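Parkberg Cloth Folding Set – Read Me First

Welcome, and thank you for taking the time to open this file before diving into the folders. I know it is tempting to skip straight to the good part, so I have tried to keep things friendly and put the most useful bits near the top.

Name: Parkberg
Version: May release
Maintained by: Benedek Magyar
Topic: folding and laying out small household cloths
Number of episodes: 1000
Split: 500 folding, 300 spreading flat, the rest mixed tidying

What is in the set

Parkberg is a collection of short episodes about cloths. Kitchen cloths mostly, along with napkins, tea towels and a few square table toppers that came from my own linen drawer and have been through more Sunday lunches than I could name. Each episode covers one small chore from start to finish: pick the cloth up, get the corners apart, lay it down, fold it in half, fold it again, put it on the pile. There are 13 cloths altogether, and every one of them has its own line in cloths.csv with its size, its main color and how stiff it feels in the hand.

I have a soft spot for checks. A checked cloth tells you straight away if your fold is crooked, and you can follow the squares along an edge even when half of it has tucked itself underneath. The plain ones are much harder to judge, and the folding notes for those run longer as a result. If you are new to the set, please do start with the checks and work your way over to the plain ones later.

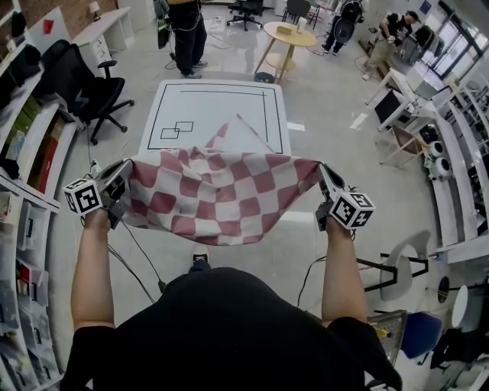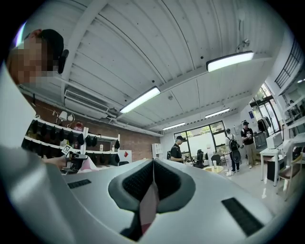
The hardest moment in any fold is the one right after the cloth leaves the surface. A soft cloth held by two corners will sag in the middle, and the loose corners go wherever they please – sometimes they hang nicely, sometimes they flip right over the top. We have kept those episodes in. Anyone who has ever folded a fitted sheet alone will understand why I think they are worth having, and you will find them marked "flip" in the notes column.

How the folders are laid out

folding/ has the half folds, quarter folds and the long thirds we use for tea towels.
spreading/ starts from a crumpled heap and ends with a flat cloth.
mixed/ is everything else, including stacking and a fair bit of smoothing out.
notes/ holds the plain text comments, one file per episode.

The Indanel naming style is used all the way through, so an episode name begins with the cloth, then the chore, then the run number. Older copies used the Emirwood style, and if your scripts still expect that, run rename.txt through the Shao helper and you should be all set.

Known problems

Two napkins are nearly the same shade and got swapped in a handful of notes. The color in cloths.csv is the one to trust. "Flat" was also judged by eye, and my eye is more forgiving before lunch than after it.

Please write to me through the project page if you spot a mislabeled fold – I read everything, and I am always glad to talk about tea towels. Fixes go into the next release along with your name, if you would like it listed.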